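Gaveta dos cabos: a arrumação de dezembro

A sala comum da Totcombe volta a ter as extensões elétricas à mão. Durante o mês de dezembro, a Anisa Ismail esvaziou as duas gavetas por baixo da bancada e separou o que lá estava: extensões para um lado, adaptadores para outro, carregadores numa caixa à parte. O que não tinha dono conhecido ficou na prateleira da entrada e pode ser levantado até ao fim do mês.

As extensões passam a ser guardadas por cor. As de cor creme servem as mesas de trabalho e as verdes ficam para a copa e para a sala Gallegos. Quem precisar de uma para outro sítio escreve o nome e a sala na folha presa à porta do armário. O mesmo vale para os adaptadores, que até aqui andavam de sala em sala sem registo.
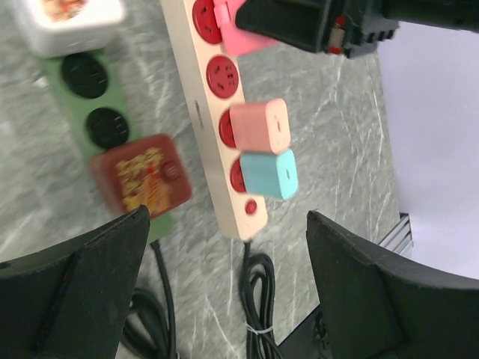

Extensão creme com adaptadores rosa e azul-claro; à esquerda, a extensão verde.

Os adaptadores coloridos podem ficar ligados à extensão durante o dia. Ao fim da tarde, desliga-se o botão vermelho nas extensões creme e retiram-se os adaptadores, que vão para a caixa pequena da segunda gaveta. Adaptadores rachados ou com pinos tortos não voltam à caixa: entregam-se à Anisa.

Pedimos também atenção aos fios. Cada cabo deve ser enrolado em voltas largas e preso com uma abraçadeira, sem apertar. Há um saco de abraçadeiras novas, com 100 unidades, na primeira gaveta. Os cabos não se enrolam à volta da própria extensão, porque acabam por ceder junto à entrada do fio, e foi assim que perdemos duas no outono.

Continua a não ser permitido ligar uma extensão a outra. Aquecedores, chaleiras e a máquina de café ligam-se sempre diretamente à parede. Se faltar uma tomada perto da mesa, o pedido faz-se à receção, que o encaminha para a Prarden. A resposta costuma demorar cerca de 6 dias úteis.

A sala Sturik fica para a segunda fase, em conjunto com o armário do corredor. Até lá, o material dessa sala não deve ser misturado com o das gavetas já arrumadas. Quem tiver em casa extensões ou carregadores da Totcombe pode deixá-los na receção até às 18h00, de preferência com uma etiqueta a indicar de que sala vieram.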